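27 August 2020
By the Kandach manipulation group, Flivstead

4.2 What the success rate does and does not show

The policy completed 306 trials on the food-handling tasks. We are wary of the headline rate that comes out of them, and we think readers should be too. A trial was scored by an operator at the bench, and the scoring sheet had one box for success. A bun set down neatly and a bun let go a little too high both got the same tick.

Clear containers were the first thing we looked at. Earlier work by our colleagues at Skamton claimed that a wrist view alone is enough to place the fingers inside a glassy bowl. We could not repeat this with any confidence. Seen from the wrist, the rim of a clear bowl is little more than a pale arc and a couple of highlights against a white table, and the fingers themselves cover part of what they are meant to reach.
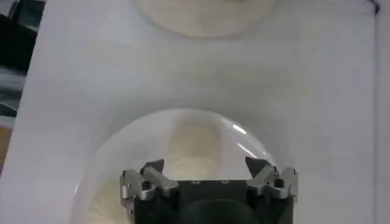 Adding the Giannakopoulos depth filter changed less than we had hoped. In 23 trials it made the approach slower with no gain in the number of items picked up. It may be that the filter suits darker tables. We did not test that, and we would not take anyone's word for it, our own included.

The steamer task looks better on paper. A bun is pale and round, and it stands out well against a steel floor with holes in it. The arm takes one bun at a time from the basket and carries it over the rim to a plate on the right (Figure 3). Most of the failures we logged came at the rim, where the bun touched the steel on the way out. We suspect that soft food forgives a poor grip and that the same motion would fail on anything stiffer.

Figure 3. Lifting a bun clear of the steamer basket, with three still inside.

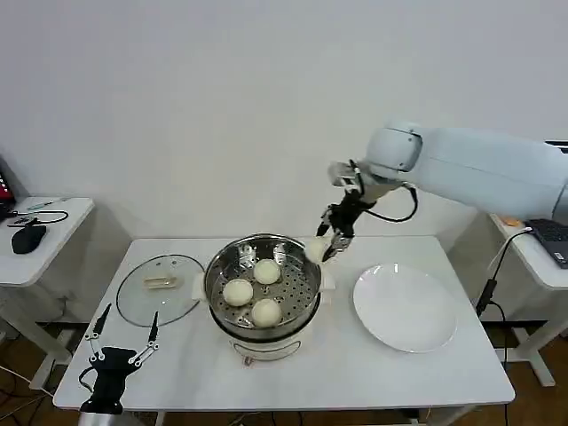 4.3 Limits

All trials were run on white tables in one room. The training set held 100 demonstrations, and 12 of those were later found to have been recorded with the wrong gripper offset. We left them in. Removing them might help, but we have no result to offer on this.

Comments

tillerman: Why keep the 12 bad demonstrations? That's an odd choice to put in one sentence.

r_oakes: Would like to see the rate with drops from height scored as failures.

bench4: We had the same trouble with clear bowls. A dark mat underneath helped a bit.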